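26/12/2025

Writing this fast, people back at two and the sofa is under wrapping paper.

My view, same as last year only firmer: children have far too much play food and not enough table. A few things put out on a plain white top, with room between them. A carton, a red can, a pastry, one or two bits of fruit. That's a shop. That's a café, a picnic, a breakfast. Doesn't need to be more than that.

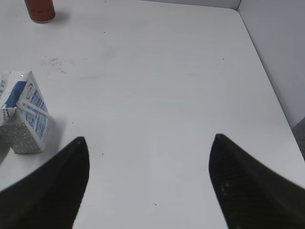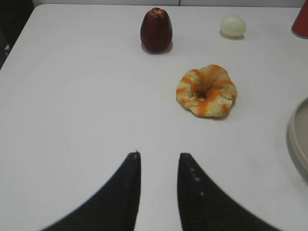
Yesterday my niece opened a box of play food with 500 pieces in it. Five hundred! Says so on the lid, big letters, as if it were a good thing. Slices of tomato the size of a thumbnail, tiny forks, a fish in two halves. She tipped it out, looked at it the way I look at my inbox, and went off to play with the box. By teatime somebody had trodden on the fish.

I don't blame her. A heap isn't food, it's a chore. Nothing in a heap is next to anything on purpose. You can't sell someone a bun from it without digging, and by the time you've dug out the bun your customer has gone off to watch telly.

Whereas put out a pastry with orange swirls on it, on its own, and somebody wants it. Straight away. How much is it, is it warm, has it got a hole so you can carry it on your finger. The dark red thing behind - well, is it an apple or a plum? I've heard children argue that one for a whole morning and it was the best talk they had all week. One side said plum because of the colour. The other side said apple, and that plums don't stand up. Good point I thought.

Which brings me to my second moan, the realness. There's a fashion now for play food in tasteful colours, everything sanded down to a beige lump. Lovely on a shelf. A child in Arnalden, where I help out at the toy library, held one up to me and asked what it was and I had to look on the bottom. (A pear.) I don't want every pip painted on. But give them something. A crown on top, a bit of shine, a scalloped edge. Enough to start an arguement over.

And packets. Please, packets! This is the bit parents skip. The carton with blue printing on it and a round logo will get picked up before the wooden carrot does, I'd put money on it. Packets are what children see at home. Most of what comes through my own front door comes in a box or a tin, and I'd guess yours too. A child who has never pulled up a carrot has seen a carton opened and poured every morning of their life. They know which end is the top. They know you shake it. They pretend to read the writing, and then one day they aren't pretending so much.

Urs Camenzind, who started our toy library, used to run the shop table on one rule: 9 things, no more. If you wanted the lemon you had to give back the egg. I thought he was being stingy. Told him so too. He shrugged and said have a go with the whole crate then, so I did, in October, a wet afternoon, the lot out at once. Utter bedlam for a bit, then boredom. Then two boys throwing sweetcorn. I put the crate away and he was kind enough not to mention it.

Bare table matters as much as the number, I think. We had a cloth once, checks, very sweet. Everything vanished into it. White top, nothing on it to look at, and even a small cream-coloured oval, egg or fruit, shows up, shadow and all. You can see what you've got. You can see when a thing has gone and ask who bought it. Tidying up is quick too, and I won't pretend that isn't half of why I hold this opinion. I'm tired. My knees are bad.

The other side, because I've had it from my sister already: big sets are generous, more bits means more ideas, children like choice. Some of that's true. Older ones, eight or so, can run a proper supermarket and they need the stock. Fine. Let them have the crate. And I'm not going to tell a grandparent in Jurska who has posted a huge parcel at great expense that they got it wrong. They didn't, they sent love and it happened to be plastic asparagus.

But you can be the one who puts 24 bits in a bag on top of the wardrobe and leaves out five. No one will write in. Swap them over when the interest goes - and it does come back, the same banana after a month away is a new banana. Don't swap every day though. I did that at first and it was as bad as the heap, they never got to know any of it.

What else. Size. Things a whole hand can go round. Not the thumbnail tomatoes. Leave gaps, don't line it all up like a parade, children line things up themselves if they want a line. Let the carton lie over on its side if that's how it landed. It's a shop, stock falls over. I used to go round standing everything up and I was only in the way, a girl told me very firmly that it was asleep.

Don't buy the till either. I'll get letters about the till. It beeps, and then the game is the beep. A hand held out for pretend coins does just as well and you get the coins dropped and hunted for under the table, usually by me.

Right, car's on the drive. My niece has the pastry and one can out of the big set, on the coffee table, and she's charging her dad 2 pounds a bite. The rest is in a pillowcase behind the door. If anyone is missing half a fish, ask me tomorow.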